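Notebook, pegboard picking
Fri 18 June
Mutberg run, hardware aisle. Wrist-view policy, third version.

Good day! Writing this up before I lose the details, because I think the re-approach trick is finally earning its keep and I want the reasoning down somewhere other than my head.

Short recap for anyone opening the notebook here. The task is "take the named tool off its hook, put it in the basket." Mounir El Ouafi and I have been training one policy on the head view and wrist view together, and until last month it did fine on the approach and badly on the last few centimeters. It would get to the tool, close, and drag sideways, and the retail loop would ride along the wire and catch on the upturned end. You could watch the arm pull harder and harder against a hook that was never going to give. Very frustrating, because the grasp itself was usually good.

So, what changed. We split the demonstrations into phases (approach, align, close, lift-off, carry) and labeled the lift-off by hand. All 2,701 of them, mostly me, mostly in the evenings. Then we oversampled the align and lift-off segments and left the carry alone. I also stopped feeding the head view to the policy during align. That was Lakmal Samarakoon's suggestion back in November and I argued against it for far too long. Sorry, Lakmal. The head view is nearly useless once the arm is in front of the board, and I think the network was averaging two opinions about where the handle was.

The screwdriver is the item I care most about. It hangs sideways in a clear plastic loop around the rear of the handle, so it can swing, and the clear loop against an off-white board is about as little contrast as you can ask for. The red and yellow handle is a gift, though. My bet is that the policy keys on the yellow band near the rear end to work out where the loop must be, without ever really seeing the loop. I'd love to test this properly with a plain handle. 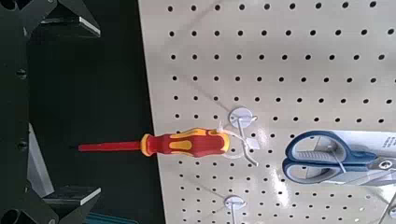 Mounir thinks I am giving the yellow band too much credit. His reading is that the hook does the work: a round base plate with a wire coming off it is the same shape everywhere on the board, and a policy that has learned the hook has learned which way is up and out. If he's right, a plain handle should cost us almost nothing, and changing the hook style should hurt a lot. He wants both tests in the same session so that neither of us gets to wriggle out.

Fair. I wrote both down under next steps. I still like my bet, but his is the more useful one if it holds, because hooks come in far fewer varieties than handles do.

Now the re-approach. Old behavior: if the close failed, the policy tried again from wherever it was. New behavior: on a failed close, or on a pull where the wrist force keeps climbing with no motion, it opens, backs straight off, and starts align over from fresh frames. No cleverness at all. It's a reset with a force threshold on it. We trained the back-off from 447 clips where the operator did exactly that, out of annoyance more than design, and I had been throwing those clips away as bad data! I dug them out of the reject folder and they turned out to be the best thing in the set.

Offline numbers, so that they live in one place. The held-out set is 1,186 segments, none of them from the Mutberg board. Phase prediction on it is much steadier than version two, and the confusion between close and lift-off, which used to be the worst cell in the table, has dropped to where I no longer wince. I'll paste the full table once Lakmal has rerun it with his seeds. I don't want to quote a figure here and then have it quoted back at me from a slide.

Things I noticed about the board itself:

The scissors are a harder case than I expected. They're on a card with clear plastic over it, and the glare on the plastic moves as the wrist moves. The blue finger loops are easy to find. The card edge is what you need to grip, and white card on a pale board is poor. The policy hedges between the two and I can see it in the action variance.

The wrench hangs straight down with the jaw end at the bottom, dark on white. I expect it to be the easy one for vision and the awkward one for force, since its weight will pull on the fingers as soon as it's clear of the hook. Our threshold was tuned on light items.

Empty hooks matter. There are a couple in the lower row, and an earlier version would happily align to a bare hook if the named tool was a little farther off. I'd like to add negative cases where the nearest hook is empty.

Floor reflections. The aisle floor is glossy and the head view picks up bright patches from it. It didn't bother me in the Mellberg recordings because that floor is matte. People walking through the background too, for that matter. I'm tempted to mask everything beyond the board and basket, but I'd sooner find out whether the policy copes by itself.

On the basket: we moved from the flat bin to an ordinary shopping basket and I was nervous about it. The upright handle stands right in the middle, so the drop has to go to one side of it or the other. The carry phase was trained with the bin and has never been told about a handle. I want the screwdriver lying flat and low in there, well clear of the grid side, so the next item has somewhere to go. Adding a drop pose on each side of the handle and letting the policy choose is the simple fix, and simple has been winning lately.
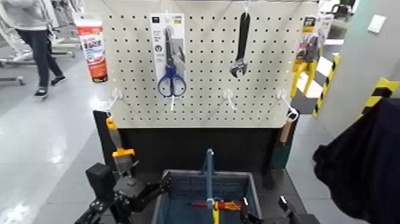 Next steps

1. Plain-handle test and hook-style test, same session, as agreed with Mounir. Write down both predictions first.

2. Raise the force threshold for heavy items, or make it relative to the weight we expect. Try relative first. Around 200 pulls on the wrench should be plenty to see a trend.

3. Empty-hook negatives. Can be cut from existing recordings, no new collection needed.

4. Rerun the Mellberg set with the head view off during align, for a fair comparison with version two.

5. Ask Lakmal whether the back-off can be triggered from the wrist view alone. If it can, we could drop the force signal on the older arm, and I would be delighted.

6. Stop deleting the reject folder. Moved it to the shared drive under "kamel", read-only.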